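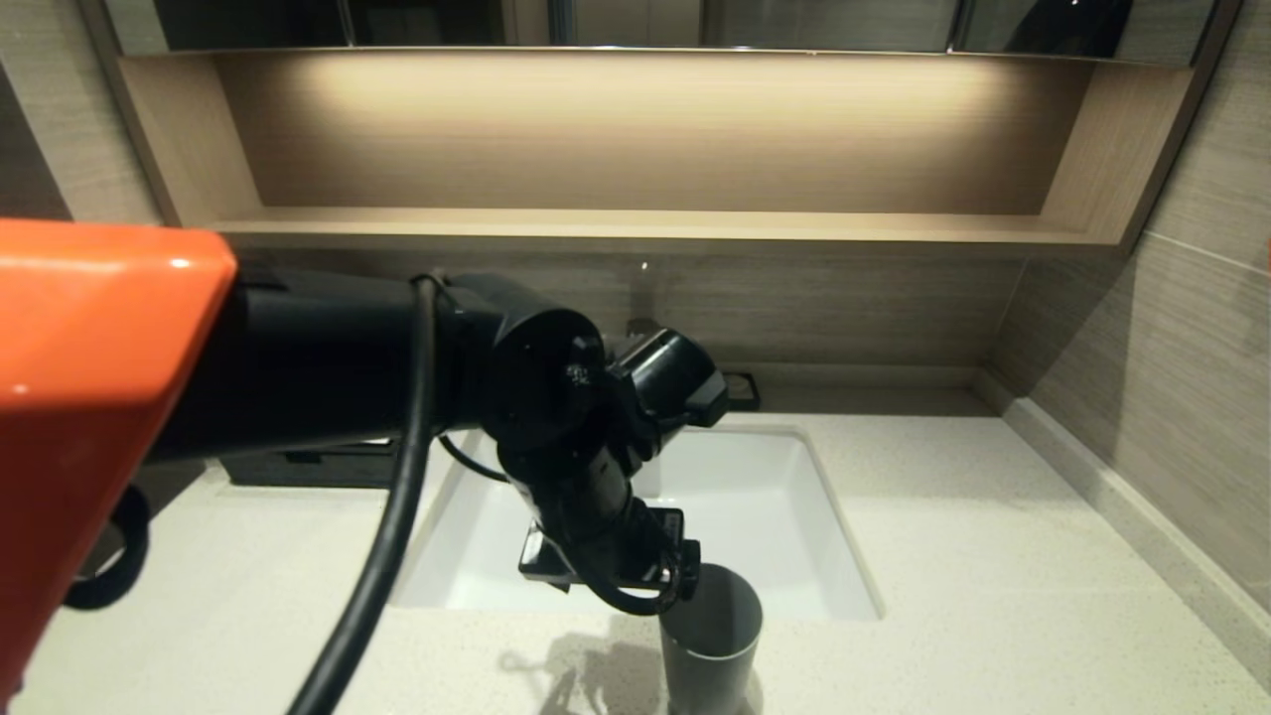 We use cookies to remember your preferences. Accept all | Manage settings

Search this site Search Clear

Student Projects
Posted in April by a second-year interior design student, Drunside campus

The Shared Vanity: Storage, Splash and Bench Space in a Small Student Bathroom

1. Where the project started

I chose bathrooms because everybody else in my studio group wanted kitchens, and within a week I was completely hooked. A vanity is a tiny piece of furniture with a ridiculous number of jobs! It holds water, it holds things that hate water, it gets used half asleep at 7 am by people in a hurry, and it has to look decent when your parents visit. Ours, in the share flat at Tallura where I live with three other students, was doing most of those jobs badly.

The brief for the unit was to study one domestic surface, change how it is used without any building work, and report on what we learned. Drilling, painting and replacing fittings were all out. We were allowed to spend up to $400, and I was determined to come in well under it (I did, more on that later).

My question was a simple one. How much of the clutter around a basin is there because people need it there, and how much has just washed up and stayed?

2. The bathroom before

The basin is a white ceramic undermount, rectangular, set below a pale benchtop. I knew nothing about undermount basins before this and I have become quite a bore on the subject. Because there is no rim standing up above the bench, you can sweep water and stray hairs straight in with the side of your hand, and I had been living with this feature for over a year without once using it. The trade-off is that there is also no rim to stop things sliding in. Toothpaste lids went in all the time.

At the start, the bench held everything the four of us owned that could plausibly be called bathroom stuff. Pump bottles, two hair dryers, a soap dish that nobody used for soap, contact lens gear, a candle, a stack of face washers and a pot plant that was very much dead. Each person had a sort of territory, but the borders had drifted, and the two people nearest the door had about twice the space of the others.

The drawers underneath were half empty. That surprised me more than anything else in the whole project.

3. Method

I kept the method plain so that my flatmates would put up with it. There was a tally sheet taped inside the cupboard door. Every time someone used an item from the bench they put a mark beside it, and every time they moved something out of the way to get at something else they put a mark in a second column. The sheet ran for three weeks before I changed anything and three weeks afterwards.

In the first period we recorded 671 item uses. People got quite competitive about it. One flatmate took to announcing her marks through the door.

I also drew the bench to scale on graph paper and traced the footprint of each object on it, then coloured the footprints by how often the object was picked up. If you are doing a project like this I can't recommend the coloured drawing enough. The tally gave me totals, but the drawing showed me that the most-used things were all at the back and the least-used things were along the front edge where your hands go.

To check whether ours was an odd household, I put a short survey up on the residents' noticeboard page and had 208 replies, which was far more than I was ready for. I read all of them over a weekend with a lot of tea.

4. What the tally showed

Toothbrushes, toothpaste and hand soap made up well over half of all the uses. After that came face wash, then contact lens solution, then a long tail of things picked up once or twice in three weeks. The candle was lit once. The second hair dryer was never used at all - it belonged to someone who had moved out.

The second column, the one for moving things, was where it got interesting. The object most often moved was the shared toothbrush holder, a wide ceramic thing with four holes. It sat right beside the tap, so it was in the way of anyone washing their face, and it collected a ring of grey sludge underneath that I will leave to your imagination.

Survey replies matched this closely. Asked what annoyed them most about their bathroom bench, people wrote about wet patches under bottles, about not knowing which towel was whose, and again and again about the toothbrush holder. One reply simply said "the slime" with no further detail, and I knew precisely what they meant.

5. What we changed

The first step cost nothing. Anything used fewer than three times on the tally went into a drawer. If its owner wanted it back on the bench within the next fortnight, they could bring it back with no argument. Only the plant food came back, which was baffling given the plant.

Then we replaced the four-hole holder with single tumblers, one each. I spent far too long on this and enjoyed every minute. I wanted something straight-sided, so that it would take up no more bench at the top than at the bottom, and open enough to get a sponge right to the base. I tried a narrow glass (tipped over with an electric toothbrush in it), a bamboo cup from the Zapata homewares range (lovely for six days, then spotty) and finally a plain tumbler in a muted grey. Grey is brilliant in a bathroom. White shows every dribble of toothpaste and black shows every dried water mark, and grey forgives both.

The tumblers live along the side of the basin, and the space in front of it stays clear for whatever you are using at that moment. We called this the landing strip. A cup can be put down there while you rinse, a razor can be put down there, your glasses can be put down there, but nothing is allowed to stay.

Last of all came the drawers. I cut dividers from leftover corflute and gave each person a section of equal width. I measured it twice because I had been warned there would be an audit. There was one.

6. Materials and cost

Four grey tumblers, two failed test cups, a pair of stick-on hooks for the remaining hair dryer, a packet of Skumine drawer liner and one squeegee. The corflute was free from the studio offcuts bin. All up it came to less than a quarter of the allowed budget. The hooks were the only thing I would buy differently, as the smaller one let go in the first week and dropped the dryer cord into the basin. It wasn't plugged in, but it gave me a fright, and the dryer now lives in a drawer.

7. Results

In the second three weeks the marks in the moving column fell to a handful. Item uses stayed much the same, which is what I was hoping for, as it suggests people weren't simply giving up on washing to help my grades.

I measured the clear bench area again from the scale drawing. It went up by 3,096 square centimetres, and I checked that figure several times because I was so pleased with it. Most of the gain came from the drawer step and very little from the tumblers. The tumblers were the change everyone liked best, though! They are easy to lift, they rinse in seconds, and when one gets grubby it is clear whose it is.

Wiping down was quicker too. I hadn't planned to time this so I only have my flatmates' word for it, but with the landing strip empty you can do one pass with the squeegee straight over the edge into the basin.

8. Problems and limits

Three weeks is short. Part of the second period fell in the mid-semester break, when one flatmate was away for several days, and I should have paused the tally. I also live there, so people may have been tidier when they could hear me coming down the hall.

The tally depended on people marking it honestly with wet hands. By the end, the first sheet was barely readable in one corner, and I had to leave out a line I couldn't make out. A laminated sheet and a wax pencil would fix that.

My survey was answered by people who care enough about bathroom benches to answer a survey on them. I would love to know what the others think.

9. Next steps

I'd like to repeat the drawing exercise with a basin that sits on top of the bench, to see whether the landing strip idea survives when there is a rim in the way. A friend's family bathroom has one, plus two small children and a bath toy problem, so it would be a proper test. I also want to try a shallow tray under the soap pump, which is still leaving a wet ring.

The tumblers are staying, and so are the dividers. The plant has been replaced with a fern on the windowsill.

Get new student projects in your inbox. Enter your email address Subscribe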